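Search this site Search Go

Is a loft ladder going to drive us nuts in a tiny house rental?

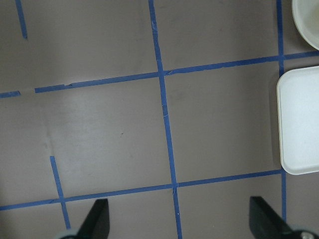
So we're looking at a week in one of the little rental houses at Prelmont, most likely the one they call the Godinho, and I keep going back and forth on the sleeping setup. It has a loft with a queen up top and a pull-out couch below. My knees are okay but not great, and I get up at least once a night. The listing says "ladder access" and that's all it says! No angle, no height, nothing. The other one we liked (the Amach) has real stairs with drawers in them, but it's $59 more a night and that adds up fast over a week. Has anybody stayed in either one? Would you pay extra for the stairs? We'd also be bringing a medium-sized dog who thinks he sleeps with us.

Posted 2018-06-23 by lakeward_801

mossyporch
We did four nights in the Godinho in May and I'd say it depends on who takes the loft. The ladder is the kind that hooks over a rail, and it's steep, with flat rungs that are fine in sneakers and pretty mean on bare feet. Going up was no problem. Coming down at 3 a.m. half asleep, I went backward very slowly and said a few words. By the second night I had moved to the couch and my husband kept the loft, and we were both happier. The couch is decent once you put the spare comforter under the sheet.

The dog won't be going up there, so plan on that. Ours whined for a while the first night and then gave up and slept by the door.

Two more things. The loft gets hot, so crack the little window up there before dinner and not at bedtime. And ask them to leave the second fan, which they keep in the office and don't mention. Bring slippers with a rubber sole too!

tallguy13
stairs. always stairs

pinegrove_nan
I haven't stayed at Prelmont, but we've lived in a 13-foot-tall house on a trailer for three years, so I've done a LOT of climbing. We started with a ladder and switched to a Mokinex stair kit, which cost us a bit over $1000 with the handrail, and I would never go back. For one week, though, I'd save the money and sleep downstairs. Call and ask how wide the couch is when it's open, since some of them are barely a full. If it's too narrow for the two of you plus the dog, then yes, I'd pay for the Amach. You also get the drawers, and in a house that size you'll want somewhere to put your suitcase besides the shower (ask me how I know).

Contact us | Copyright 2018 | Back to top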